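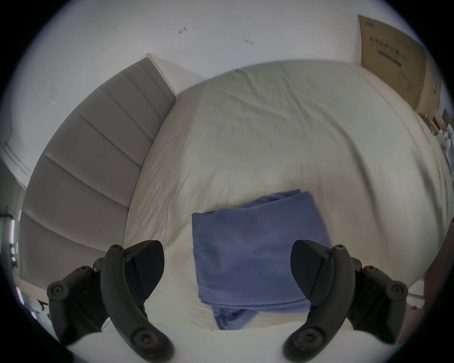 4. Using the Prika hand steamer

Read section 2 (Safety) first if you skipped it. Applies to the standard model and the travel model, both plug types.

Filling

1. Unplug. Always.
2. Pull the tank straight down, don't twist.
3. Fill to the line, 80 ml. Tap water OK. Hard water area, use half distilled.
4. Close the rubber stopper, push tank back until it clicks. No click = leaks.

Note: no scent drops, no vinegar, no starch in the tank. Not covered by the Erkon warranty.

Heating up

5. Plug in, hold upright, slide switch to I. Light blinks.
6. Wait for steady light. First use can smell a bit, goes away.
7. Point away from you and press the trigger a few times to clear the spitting.

CAUTION: steam burns. Never steam clothes while someone is wearing them.

One full tank gives up to 14 minutes on LOW, less on HIGH.

Steaming

Hanging is best. Door hook, shower rail, whatever holds. If you have nowhere to hang things, lay it flat and smooth it by hand first, sleeves out, collar open.

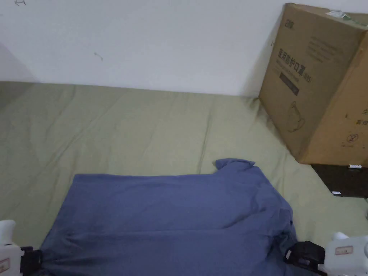

Photo: Gastalow

8. Put a thick dry towel under the garment. Steam goes right thru into a mattress otherwise.
9. Keep the head nearly upright. Tip it too far and it drips.
10. Work top to bottom, slow. Collar and cuffs last, these need a second pass.
11. Leave on a hanger until fully dry before it goes in the closet.

Sheets and pillowcases: LOW for synthetics, HIGH for cotton and linen. Velvet, hold the head off the fabric. Leather, waxed cotton, no.

Switching off

12. Slide to O, unplug, stand on a hard surface. Not on the bed, not on carpet.
13. Let cool, then empty the tank. Dont store it full.

Descaling

Every 12 tanks, or when steam gets weak. Use the Nuttall sachet (in the box, refils sold separately). Dissolve in a full tank, run half through into a sink, leave to stand, run the rest. Then 3 tanks of clean water, same way, before it goes near any clothes.

White flakes after descaling: run one more tank.
No steam at all: see section 6.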